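Robichaud tableware working group — minutes, September

Item 1. Plate for the pastry counter. The shallow blue plate with raised rim was reviewed on a white tabletop with one pastry.
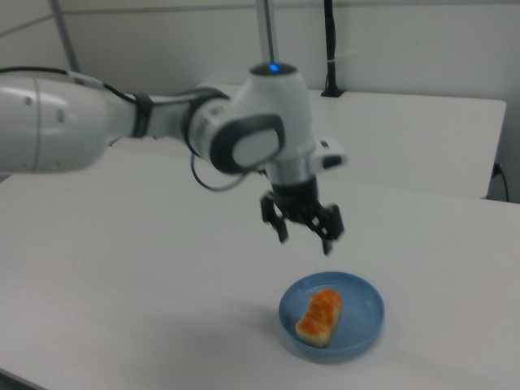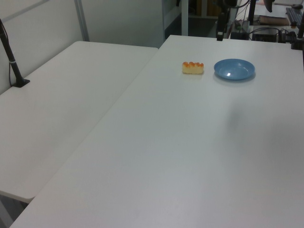
Skekinwood quotes 22 working days for 1,000 pieces. Jotano has not replied. Agreed: trial order of 200, rim height unchanged.

Item 2. Storage. Deferred — Bavau to confirm shelf depth.

Meeting closed 4:10 p.m.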